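Week 3 notes: who sorts the forks?

Okay, so last time we got through the Lukine catering kitchen, and I promised we'd get to the part you all wanted to argue about. What happens to the people on a sorting job when arms start doing some of the picking?

Quick recap for anyone who missed December. The dish room at Lukine handled 342 trays on a normal lunch shift. Cutlery was the job everybody traded away if they could (I did it one summer, and my back still remembers!). When Kundwood came in to plan the automation, they asked the managers what was slow and left it there. The dish room crew got a memo. Keep that memo in mind, it comes back in your reading.

Now, cutlery looks easy. It's small, it's shiny, it lands at any old angle, and one fork can have a plastic handle while the next is metal all the way down. Your hands sort that out without asking you. An arm has to find the thing, line up its fingers and close on it, over and over.

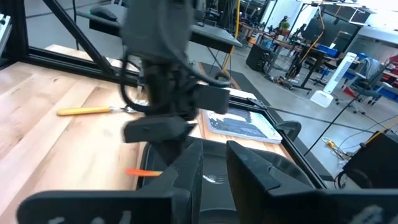 Fig. 1. Two arms at a cutlery tray, one fork in the tray and a yellow-handled one on the table.

So where does the person go? At Lukine the answer was "next to the machine," and I want you to think hard about what that means over a whole shift. The crew went from lifting and sorting to watching, clearing jams and refilling. Almost 80 percent of them told the Wojcik survey their arms and shoulders felt better. Great! But plenty of the same people wrote that the day dragged, and that they'd stopped talking to each other because they were spread out along the line.

Pay is the other piece. The job title stayed the same, so the pay did too, even though people were now resetting equipment they'd had one afternoon of training on. Is that fair? I go back and forth on it, and I'd like to hear from anyone who's worked a job that changed under them like that.

For next class: read the Genitz chapter on job redesign, and bring one page on a task you've done by hand. Tell me which part you'd give away and which part you'd fight to keep.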